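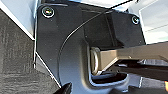
Interior trim panel

An interior trim panel is a molded part that covers the inner structure of a vehicle body, including pillars, door shells and the areas next to latches. Most panels are made from filled polypropylene or ABS, with a grained or matte surface that limits glare.

Attachment

Panels are held by screws, push-in clips or both. Screws are used where a part is pulled or struck in daily use, as near a latch. Clips are quicker to fit but may break on removal – older plastic grows brittle in cold weather. Recesses are molded in to clear mechanisms behind the panel.

Materials and wall thickness

Nominal wall thickness is 2 to 5 mm. Ribs on the rear face add stiffness without much weight, though a rib that is too thick leaves a sink mark on the visible side.

Production

Injection molding is the usual method. The Zevberg plant of the supplier Stidia runs presses rated at 300 and 400 tons, the larger for full door panels. Its Fleury line makes pillar covers only.

Noise

Squeaks arise where two hard plastics rub together. Felt tape or a foam strip is placed at the contact points.

See also

Door card
Headliner
Weatherstrip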